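Bedroom Toy Storage: Frequently Asked Questions
Ekorance Home Storage Notes
Maintained by Eero Ojala. Last revised in February.

Scope: soft toys kept in open plastic baskets in bedrooms. Lidded boxes and fabric bins are covered on the Keskinen page.

Reference setup: gray sheet, white perforated basket, plush fruit.
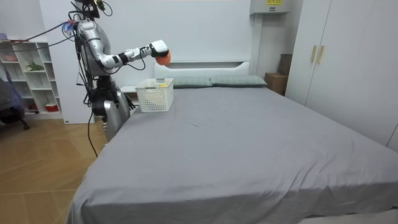
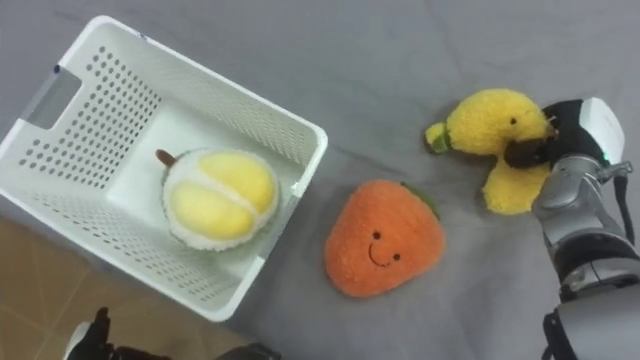
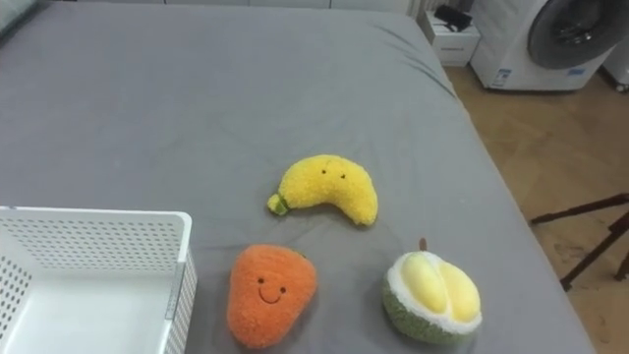
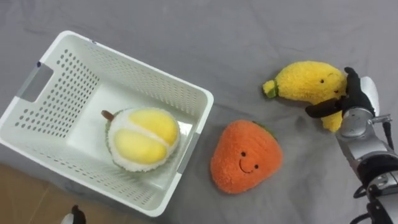
Choosing a basket

Does a plush toy need a perforated basket?
No. Perforated walls let air through, and this matters mainly for toys that go in after washing. A solid-wall basket is acceptable if the contents are fully dry.

What size should I buy?
Measure the largest toy and allow 2 inches of clearance on each side. For small plush fruit, one rectangular basket per set is sufficient. Do not compress the toys to make them fit.

Is a handle cutout preferable to a fold-down handle?
For shelf use, yes. A cutout adds nothing to the outside width.

Sorting and packing

Can I sort on the bed?
Yes. Make the bed first and pull the sheet flat. Place the basket on the mattress, clear of the edge, and lay the toys beside it. A plain sheet makes small items easier to find.

Which toys go in first?
Flat-bottomed or round shapes such as the durian. Long shapes such as the banana go on top or along a wall. Stems and leaves should face up; they are usually the first seams to fail.

Should the basket be labeled?
Only if you own more than one of the same model. Put the label on the rim, where it stays readable on a low shelf.

Cleaning

How do I wash the basket?
Lukewarm water and dish soap. Use a soft brush on the holes. Dry upside down.

Can the toys be machine washed?
Follow the sewn-in tag. If the tag is missing, surface clean only. Embroidered faces should not be scrubbed.

How often?
Every 2 months for toys in regular use. Bakari Urio's care sheet (item 181) lists intervals by fabric type.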